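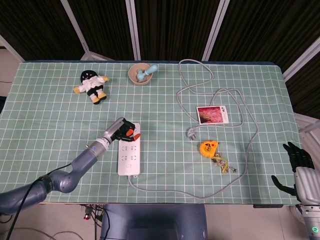 Visita técnica à unidade de extensões elétricas da Titen

A visita decorreu em abril, com início às 9h30, e seguiu o percurso habitual do produto: extrusão do cabo, injeção das caixas, montagem, ensaio final e expedição. Fomos recebidos por Hoi-yan Hung, responsável pela qualidade, que acompanhou o grupo durante toda a manhã. Não foi permitido levar amostras.

Extrusão do cabo

O cobre chega já trefilado, em bobinas da Likley. A unidade faz apenas o torcimento, o isolamento dos condutores e a bainha exterior. A linha principal estava a produzir cabo de três condutores com bainha em PVC. O diâmetro exterior é medido em contínuo à saída da calha de arrefecimento, e a leitura corrige a velocidade do puxador. Um segundo posto aplica tensão ao isolamento antes da bobinagem; quando há perfuração, o troço é marcado e cortado mais à frente.

O operador mostrou-nos o registo do turno anterior: 2643 metros, com uma única paragem para troca de cor. A purga da extrusora continua a ser o tempo morto mais caro desta secção.

Injeção e contactos

As caixas são injetadas em policarbonato, em moldes de quatro cavidades. Os contactos vêm estampados em tira contínua e são inseridos por prensa. A força de inserção fica registada por lote, mas não por peça, e esta foi a limitação que gerou mais perguntas do grupo. Segundo Hoi-yan Hung, o registo individual está previsto para a próxima revisão do sistema Prendamon, sem prazo definido.

A soldadura dos condutores aos barramentos é feita por resistência. Vimos dois cortes metalográficos de juntas conformes e um de junta rejeitada, com penetração insuficiente visível a olho nu.

Ensaio final

Cada extensão passa por continuidade, polaridade, rigidez dielétrica e resistência do condutor de proteção. O ciclo é curto e a etiqueta só é impressa depois de concluídos os quatro ensaios. O lote em curso tinha 1462 unidades, das quais 438 já embaladas à hora a que passámos.

À parte, por amostragem, fazem-se a flexão do cabo à entrada da caixa, a tração na abraçadeira e o aquecimento à corrente nominal. O ensaio de flexão é o mais demorado — a bancada trabalha durante a noite, sem operador. 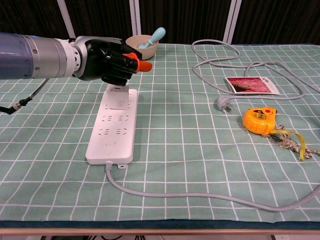
Armazém e expedição

O armazém usa endereçamento fixo por referência, gerido numa aplicação da Nam. Os cabos mais longos são enrolados em oito antes de embalar, para reduzir a torção residual. A saída de mercadoria faz-se por dois cais, um deles reservado a encomendas de obra. A visita terminou às 12h15, junto ao cais 2.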